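Trereo bed-making arm - bench and bedside checks before powered runs
Build log page, shared workshop, 2 Dec 2022

Fourth round of checks on the arm, and I'm delighted with how it's shaping up! Comments sit under each item so the next person on the rota can follow.

1. Emergency stop within reach of whoever is at the bed
PASS. Cuts the motors every time. The new button is a joy to hit.

2. Cable run from the Memgate controller
PASS, with a note. Clips tight, but the sleeve is rubbing at the second joint. Rewrap before October's spare runs out.

3. Fitted sheet task done by hand first
PASS. Thumbs on top, fingers under the hem, pull towards you.

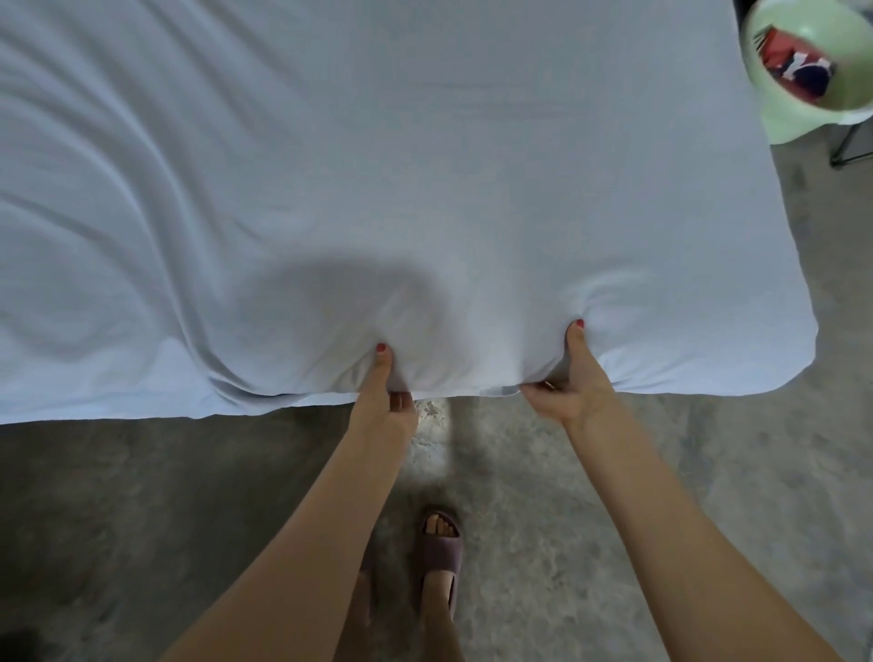 The arm copies that order of moves, so do it by hand before you touch the speed settings.

4. Grip force limit
PASS. Set to 33 in the Studus software and locked. It went up to 400 on the old firmware - never again!

5. Clearance under the mattress edge
RECHECK. Fingers need room to curl underneath without snagging. 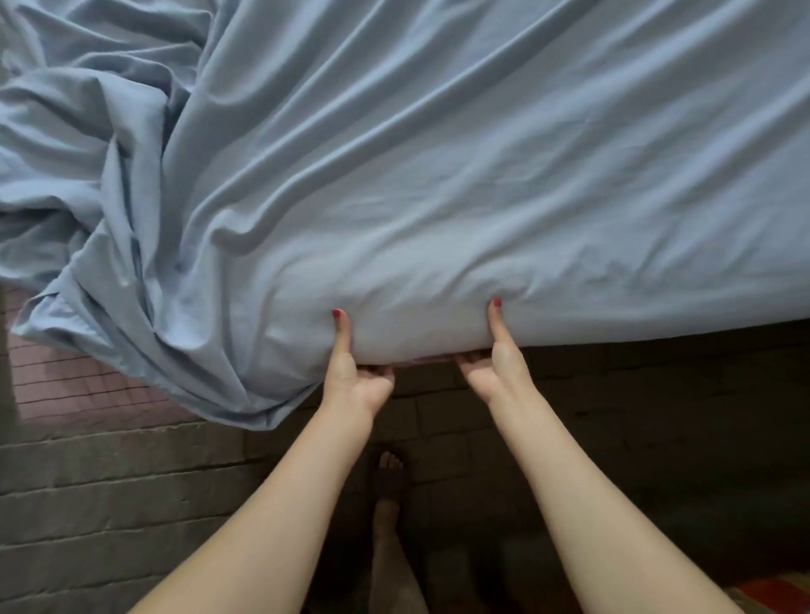 I'd like a softer fingertip pad fitted before we sign this one off. The rubber offcuts in the drawer should do nicely.

6. Joint wear
PASS. 4000 cycles on the shoulder and still lovely and smooth. Grease again after another 200.

7. Hem pulled down without tearing
OPEN. Slow speed only for now. 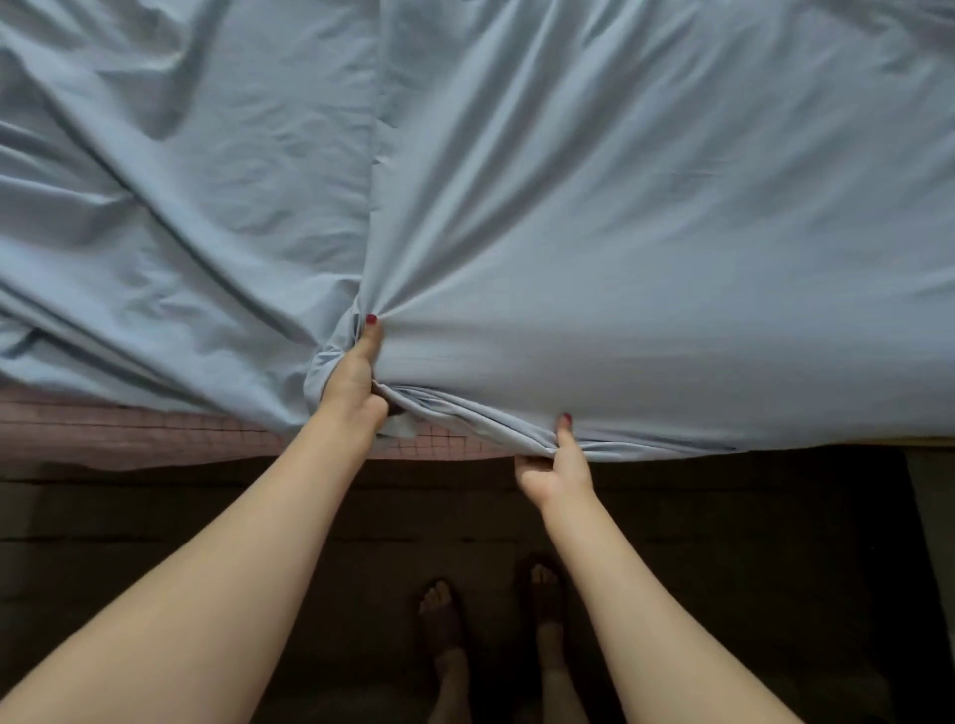

Can I stand beside the bed while the arm is running?
Only at slow speed, with one hand on the stop button and a second person at the controller.

8. Power off, arm parked, key back on its hook
PASS.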